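13 Dec 2023

Got to the workshop later than I wanted and the long table was already half covered, so I pushed everything down to one end and started from there. The plan for today was to get the padding in the jaw to stay put and then collect a good batch of runs with the hand-held gripper. I managed the first part and some of the second.

The padding has been bothering me since last week. The strips on both sides of the V kept lifting at the front corner, and once a corner lifts it catches on whatever I'm trying to pick up. I peeled both off, cleaned the old glue away with a plastic scraper (slow, and my thumb is sore), and put the strips back with the Kamath adhesive. It wants a lot more clamping time than the one I used before. I gave it an hour and worked on other things. So far no lifting, but the old glue also looked fine on its first day.

While that was clamped I went through the files from the previous session. I had 1,145 clips on the drive. 498 of them are no use to me, mostly from where the tracking lost the marker board and came back with the gripper facing the wrong way. That is too many. Lilian Barasa thinks the board is too low and the housing gets in front of it when I turn my wrist. She sent a long message on it and I think she's right. I tilted the board back a little and will see what the next batch looks like before I move anything else.

The order from Tradex came. The bearings are correct. The springs are the wrong length again, same mistake as in March, so I wrote to them and asked for a label to send them back. For now I'm running with the old springs. They are soft but they close the jaw.

Also swapped the trigger cable. The Nikmont connector is better made than the one I had, and it clicks, so I know it's in. I had to file two millimeters off the slot in the shell to get it through. Filing printed plastic makes a mess and I should have done it outside.

After lunch we did test pickups at the table. Small parts out of the gray tray, over to the other end, back again. The grip strips on the sides are a big improvement on the bare shell. My hand doesn't cramp now. The weight is still too far forward, though, and after a long stretch I feel it in my forearm. I want to try moving the battery back toward the wrist before I start cutting plastic out of the front.
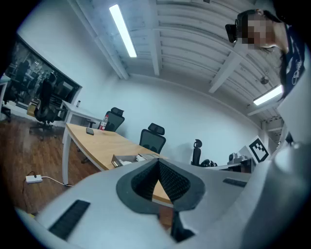

Jaw with the padding in, marker board behind the desk.

Lilian wants the opening wider. I want to leave it alone until the springs are sorted, or I won't know which change did what. We agreed to wait.

Started the Grarketti motor bench test before packing up, only for the arm side of the build. It ran 2,607 cycles on the counter and then I stopped it. Warm to the touch but not hot. No noise I didn't like. The mounting plate had worked one screw loose, so thread lock on all of them tomorrow.

To do: thread lock, return label for springs, weigh the battery pack, charge the headset, buy more scraper blades. Move the tray closer to the middle of the table so I'm not reaching. Rename the clip folders before there are any more of them.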